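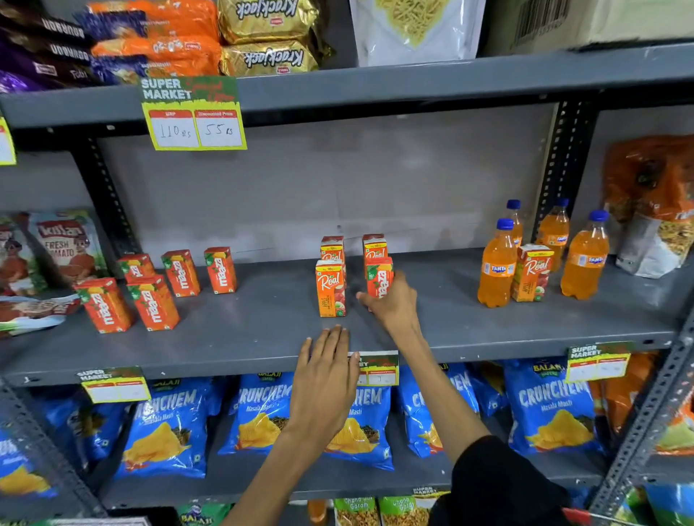 Lilibeth Evangelista: I would not put the Mindov unit back on the drinks shelf until the slow stop has been explained. A restart clears the message on the panel. It doesn't tell us why the arm carried on after the bay gate was opened.

SHELF BAY INSPECTION, AFTER FAULT
Site: Inskip store
Equipment: Mindov picking unit, Bavero arm controller
Fault code: 143 (stop request received late)
Checked by: Analyn Castillo
Month: February
Status: OUT OF SERVICE, hand picking only

What happened
The unit was part way through a drinks pick when the bay gate was opened for a restock. The amber lamp came on but the arm kept moving along the shelf and knocked a juice carton over before it stopped. No injury. The fault was cleared at the panel and came back on the next pick, so the unit was switched off at the wall isolator.

ISOLATION
Wall isolator off and padlocked — Yes
Key held by person doing the check — Yes
Arm parked clear of the shelving — No. Stopped half extended. Moved back by hand with the brake release, then pinned.
Stored air released — Yes
Warning tag fitted — Yes. Old tag was unreadable, replaced.

SHELVING AND STOCK
Uprights straight, no fresh dents — Yes
Shelf clips seated — Yes on the drinks shelf. One clip on the shelf below was loose and has been pushed home. Can't say whether the arm did that or it was like it before.
Split or leaking cartons removed — Yes. The carton that fell had a creased corner and has been written off.
Bottles standing clear of the front edge — Yes, after moving one back
Price tags fixed and not sticking out into the pick path — Partly. Tags hang from the front edges and the gripper can catch them on the way in. Comment below.

STOP CIRCUIT
Red button on panel stops arm — Yes
Red button on pendant stops arm — Yes
Gate switch stops arm — FAIL. Tested at crawl speed with no one inside the gate. Arm stopped late on 2 tests.
Gate switch bracket tight — No. Bracket turns by hand. Gate can be open a good way before the switch changes over.
Gate switch cable undamaged — Outer sleeve rubbed where it passes the hinge. Inner cores not showing.
Lamp matches arm state — FAIL. Amber should mean held. It came on with the arm still moving.

HAND PICKING WHILE THE UNIT IS OFF
Padlock seen by the picker before starting — Required every shift
Pallet brake on, floor clear in front of bay — Yes
Reach to back of shelf possible without climbing — Yes for the drinks shelf. Use the step for the top shelf. Do not stand on the bottom shelf.
Free hand kept off the gate track — Yes
Soft packs taken by the body, not the top seal — Reminder given
Front stock brought out first if the item wanted is behind it — Reminder given. Reaching over bottles is how they get tipped.

COMMENTS
Gate switch. My view is that the loose bracket explains the late stop but not the lamp. The lamp is driven from the controller, so the controller had some sort of stop request and showed it before acting on it. Futmont have been asked for the controller log and for someone to look at the settings on site. Please don't let anybody tighten the bracket before they have seen it. I have marked its position in pen.

Clearing the fault. It was reset at the panel without a call being logged. The sheet on the side of the panel still says a single reset is allowed. That line has been crossed through and initialled. For this code there are no resets by store staff at all.

Price tags. Not the cause here as far as I can tell, but there are scrape marks on the underside of the gripper that could be from the tag holders. To be looked at with the pick heights.

Cable. Replace the whole length. No tape.

ACTIONS
Controller log to be pulled — Futmont — open
Bracket and switch replaced — Futmont — open, after log
Cable rerouted away from hinge — Futmont — open
Reset sheet reprinted — A. Castillo — open
Shelf clips checked on the remaining bays — A. Castillo — done, no more loose

RETURN TO SERVICE
Needs 3 clean gate stops in a row at crawl speed and the same again at pick speed, with the lamp watched by a second person. Both signatures before the padlock comes off.

Inspected: A. Castillo
Countersigned: not signed, see remark at top. L. Evangelista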